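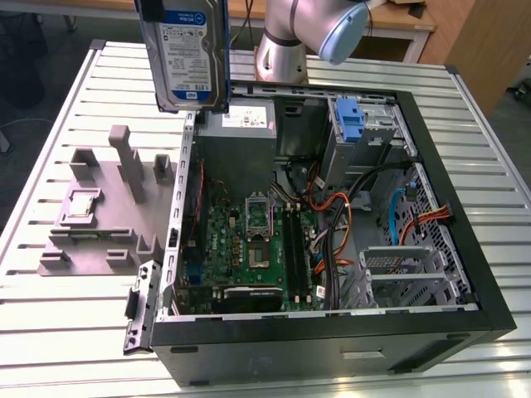 Robot arm and an open desktop tower on the slatted worktable, with a 1TB WD Blue hard drive above the case.

Planning and Budget FAQ: Robot Cells for PC Assembly and Teardown

Questions we get from repair shops, refurbishers and college labs that are pricing their first robot cell. Answers are by Natnael Wubshet, who plans equipment at Drernon. Last updated 29th March.

Where should I start, with the robot or with the job?
With the job, every time! Write down the parts you want handled and the order you want them handled in. A hard drive is a nice solid block. A CPU is small and thin and doesn't forgive a clumsy grip. Memory sits somewhere in between. Once that list exists, the choice of arm gets much easier, and you may find the arm you were dreaming about is bigger than you need.

How much of the budget goes to the arm?
Less than people expect. For our first cell we put the arm on one line of the spreadsheet and everything else on another, and the second line won. Grippers, fixtures, cabling, the table, spare parts, training time. Please give each of those its own row, even if the first number you type in is a guess.

Do I need a special table?
You need a stiff one. Ours has a slatted top, and I love it, because you can move a fixture over and bolt it down again before your coffee gets cold. Check the height with a case lying on its side, so the arm can still get over it with a part in the gripper.

Can I print my own fixtures?
Yes, and it's the most fun part of the whole project. We print holders for small parts like CPUs and change them constantly. Budget for at least 3 versions of every fixture (the first one never fits) and keep a spool or two on the shelf. Machined versions can wait until the design stops moving.

Is one arm enough?
For placing and removing parts, often yes. Cables are where a second arm starts to look good, since power leads flop around and get in the way of everything. Kilari, the repair school we share plans with, bought one arm and left floor space and a power outlet for another. That's a smart way to do it.

What should we practice on?
Old desktop towers! Buy a stack of used ones before the robot arrives. We set aside 10 complete machines and a box of 100 loose parts, mostly memory and dead drives. Mix brands and ages so you don't end up with a cell that only knows one case.

Should I rent first?
If you can, do. Doležal rents by the month and counts part of the fee toward a purchase. Ask for the terms in writing, and ask who pays for a damaged gripper.

What about software?
Ask for the yearly cost, then ask what still works if you stop paying. We use Flollus for scheduling and keep our motion programs in a separate folder that we back up ourselves.

How long does planning take?
Ours took two budget rounds. If your fiscal year starts in September, get quotes well before summer. Delivery dates slip, and gripper fingers always seem to ship last.

Can I see your spreadsheet?
Sure, write to the planning desk and ask for the blank cell budget. Tell us which parts you're handling and we'll mark the rows that matter most for you.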